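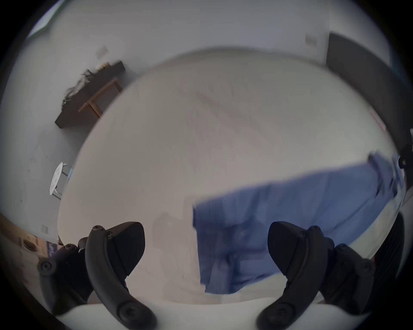 Figure 3. White bedding between the open fingers of a hand-held gripper.

4.2 What happened when the first call went to a nurse

The most exciting part of the Hestemton data, for us, is how much of the story sits in the first phone call. Before the change, a worker who was hurt on shift told a supervisor, the supervisor filled in a form, and the form went to the claims desk at Galladus, where it might wait until the next morning before anyone with clinical training read it. After the change, the worker and the supervisor rang a nurse together, usually from the first-aid room, and the nurse took the details while they were still fresh.

We had records for 1,287 reported injuries over the two periods, and we read the notes on a sample of 300 of them in full. Reading them was a real pleasure (we had expected a slog!). The nurses wrote in plain sentences, asked about old injuries and current medicines, and very often recorded what the worker wanted to do next. That last item was missing from almost all the supervisor forms, and it changed how we coded the rest of the sample.

Strains to the back and shoulder made up the largest group in both periods. These are the cases where early advice has most room to help, as many of them need a cold pack, a change of task and a follow-up call, while a few need to be seen the same day. Supervisors had tended to treat them all alike. At one site everybody with a sore back was driven to hospital; at another, the usual advice was to finish the shift and see how it felt. The nurses sorted them case by case, and the gap between the two sites shrank quickly once the phone line opened. We found this very encouraging, and so did the site managers when we took the early results back to them in February.

Workers who played an injury down were a smaller group, but we want to give them some space. In the sample, 14 callers told the nurse at the start that they were fine and were then advised, by the end of the call, to see a doctor. The supervisor's own note was attached to most of these files, and it generally agreed with the worker's first account. A few well-chosen questions (can you make a fist, did you hit your head, have you had this before) brought out things that a tick-box form had no place for.

Not everything improved. Calls made on the night shift took longer to answer, and at the Modberg depot the only phone near the loading bay was in an open office, so workers were describing their symptoms in front of colleagues. Lenuța Lungu, who coded the Modberg files, noticed that these notes were shorter and that medical history was often left blank. We went back and compared 40 night calls with day calls from the same depot, and the pattern held. A private room with a working phone is a cheap thing to provide, and we would love to see it tested properly.

We also looked at whether quicker advice led to quicker claim decisions, using the stages set out in the Chaudhry scale (Section 3.1). It did for minor injuries. For the more serious ones the decision still depended on reports from outside doctors, and the first call made little difference to how soon those arrived. Section 4.3 takes up these slower claims and the letters sent to workers while they waited.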